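Open Evening at the Skitura Workshop
Posted 15/04/2024

The flyer promised "robots, soldering and light refreshments," and I can confirm that the soldering took place. I am being unfair. There were robots too, or at least one robot and several boxes with the potential to become robots, and the pretzels were fine.

Skitura is a shared workshop behind a tire dealer, up a ramp that was clearly meant for forklifts. You pay 52 a month and get a key, a shelf and the right to complain about the bandsaw. Once a year they open the doors to people like me, who own a cordless drill and consider that a personality. I had come mainly to see Hundis, the arm that Veronika Plattner has been building on and off since last August, and which she describes as her second attempt at furniture that moves.

Hundis has six joints, printed in a gray that she says was sold as silver. The motors come from Serkonico, bought secondhand as a lot of 19, of which a fair number turned out to be a different model in the same housing. Plattner found this out one joint at a time. The shoulder was rebuilt twice and the elbow went in backward for a month, during which the arm could scratch its own base very well and do nothing else.

What sets it apart from the other hobby arms I've been shown at these evenings (I go to a lot of these evenings) is the job it was built for. It is supposed to fetch drinks from a shelf. Every builder I have met wants to start with a drink, and every builder finds out that a full bottle is close to the worst thing you could pick: heavy, slippery, and full of something that leans the other way just as you stop.

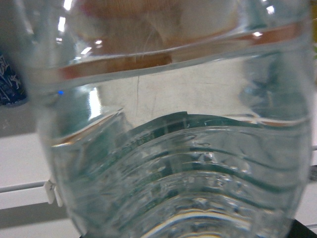

Then there is the question of grip force. Plattner's first version closed until the motor current went up, which works on a block of pine and does something ugly to a soft drink bottle. The current version closes in small steps and stops early, then lifts a little and squeezes again if the jaws report slipping. She had the numbers pinned to the wall beside the bench. I copied down 483 and 517, which are the lower and upper limits in whatever units her code uses. I asked which units. She said motor units. I asked what a motor unit was, and she offered me a pretzel.

The jaws themselves are worth a look if you are building something similar. The pads are cut from Trummer drawer liner, the rubbery stuff that stops forks from sliding, glued on with contact cement and replaced when they get shiny. Earlier pads were bicycle inner tube (too slick), neoprene (too thick) and a kitchen sponge (we did not discuss the sponge at length). The fingers have a shallow V in them so that a round thing settles in the middle, and Plattner regrets the V every time she tries to pick up anything flat.

Edeltraud Kaufmann looks after the software, which meant that for most of the evening she sat on an upturned crate with a laptop, wearing the expression of someone waiting for a train. Her part is the seeing. Hundis looks at things from its wrist, and the wrist view is fine until the gripper gets near the thing it wants. I had assumed that closer was better. Kaufmann corrected me with some patience and brought up a few of her saved views for the crowd, by which I mean me and a man looking for the restroom.
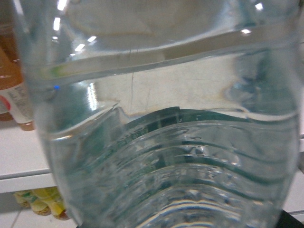 Clear plastic is the enemy, Kaufmann said, and she said it more than once. Most of her detector was trained on mugs and cans, things with the decency to stop light at their own surface. A bottle of water is a lens with a cap on it. Something dark green shows up through the water just under the surface, bent to follow the ridges, and the software has to be talked out of treating it as part of the bottle. The amber drink standing to the left, with its white label, is the sort of target it likes much better. She could have made life easy by sticking tape on everything clear, and Plattner has suggested this several times. Kaufmann regards tape as cheating. The matter was still open when I left.

Her workaround is to decide where the bottle is from farther back, then commit to the last stretch more or less blind and let the jaws do the finding. It sounds reckless. It is also how I find the light switch in my own hallway, and I have had longer to practice.

As for the rest of the workshop, the laser cutter was off for the evening pending a fan, and the bandsaw was everything its reputation suggests. There was a table where you could solder a blinking badge for a small donation. Mine blinks if you hold the battery in with your thumb. Parking is on the tire dealer's side after closing time, and the ramp is steep, so wear shoes you trust. If you want to see Hundis, go early, before Kaufmann starts updating things.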